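4.2 Shelves that weren't built for paperbacks

I went into this part of the study thinking it would be the dull one. We'd already been through the white flat-pack bookcases in Section 4.1, where pretty much everybody does the same thing (spines out, tallest at one end, overflow lying across the top), and I figured the older-style furniture would just give us the same habits in darker wood. I was wrong, and I'm happy to say so, because this ended up being my favorite stretch of the whole project!

Quick recap for anyone who skipped Section 3. Our full log has 336 shelving moments in it, a "moment" being any time a book goes onto a shelf, comes off one, or gets shifted over to make room. Of those, 50 were at open slatted units, the kind where the shelf is a run of slats and you can see daylight through the back. Dalia Bensaid and I coded all 50 separately and then sat down together with a lot of tea and argued about the ones we'd marked differently. Most of our arguments were over what counts as "flat." If a book is leaning so far that it's practically lying down, is it leaning or lying? We went with leaning as long as any part of the bottom edge still touched the shelf, and I still think that's a bit generous.

So, what do slats do to a book? The first thing is that they make people slow down. On a solid board you can shove a paperback in from the front and it slides. On slats the lower corner can catch in a gap, and a soft cover doesn't like that one bit. People in our log got used to this fast. They held the book by its edges, brought it up to the shelf in the open, and got the angle sorted out before it went anywhere near the wood. We started calling that the "presenting" step, and it showed up a lot more at slatted units than at solid ones. Figure 7 has a paperback held out in front of the shelves in just that sort of position, upright with a little tilt to it. 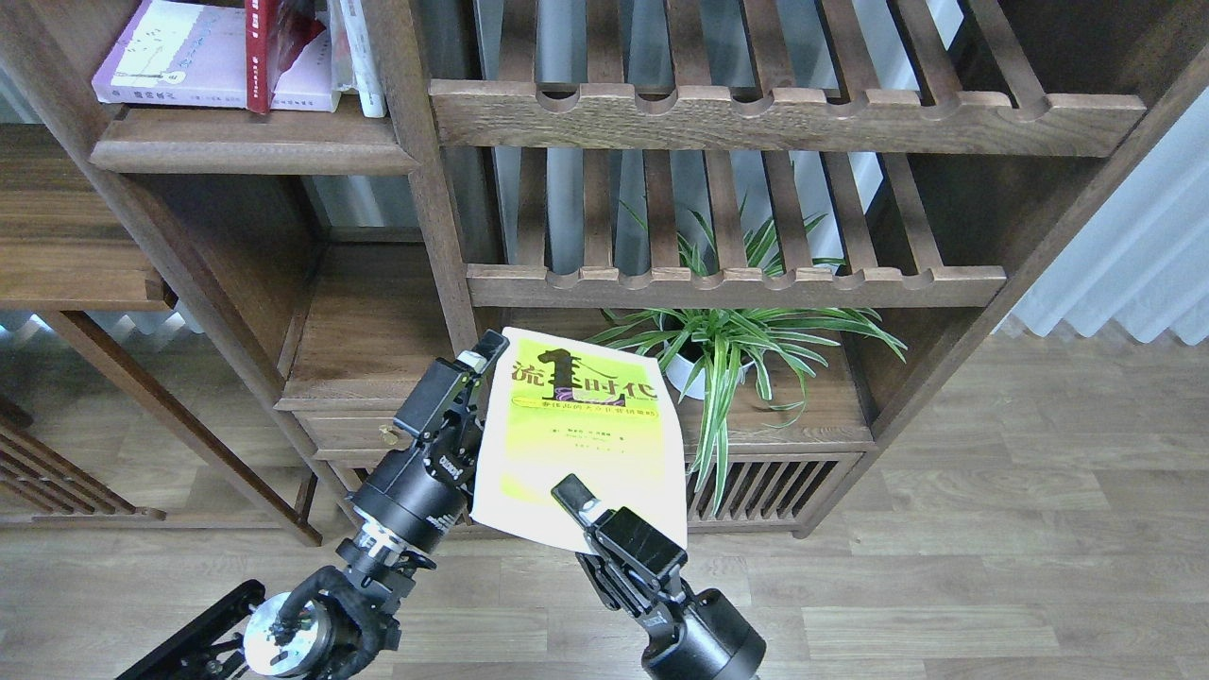 Figure 7. A paperback with a yellow-green cover, held up in front of a dark-stained wooden unit in a traditional Chinese style. The rails along the slatted shelves are notched, and a lavender book lies flat on the board at upper left.

Ghizlane Belkadi read an early draft of this section and wrote back that I was giving the slats far too much credit. In her view it's the front rail that does the work: a raised or shaped rail makes you lift the book up and over, and you'd see the very same slow, careful handling on a solid board if it had a lip on it. She also wanted to know why we'd lumped rails and slats together in the coding sheet in the first place, and suggested we pull them apart before saying anything about either one.

Fair enough. We'd lumped them together because the two Drorier units we started with had both features, and by the time we noticed, the sheet was printed and half filled in. We went back and split the column. I don't think it settles the matter (we have very few solid boards with a lip), but it did make me rewrite the paragraph above twice, and it's the reason I say slats "can" catch a corner and leave it at that.

The second thing is about lying flat. I like this one a lot. A board in a mixed unit, meaning a unit with some solid shelves and some slatted ones, tends to pull the books toward it. Slats get the bowls, the plants, the folded cloth. The board gets the reading. And once a small group of books has gathered on a board, with no bookend and nothing much to lean on, laying them down with the spines facing forward makes good sense. You can still read the titles, nothing slumps, and the bottom one doesn't get a curled corner. The downside is obvious to anyone who's tried to get the bottom book out of a stack.

Paperbacks with thin covers are the fussy ones throughout. Their edges bend under a fairly light hold, and people who care about that (I'm one of them) will lay a new paperback flat before they'll let it lean. When we sorted the Skurnavora entries by cover type, the hardbacks were scattered over every kind of shelf, while the paperbacks bunched up wherever there was a smooth surface under them.

One loose end. We never wrote down the gap between slats, only whether there were slats, and I'd really like that measurement now. Dalia has a tape measure in her bag these days, and the coding sheet for the next round has a column for it, right next to the one for rails.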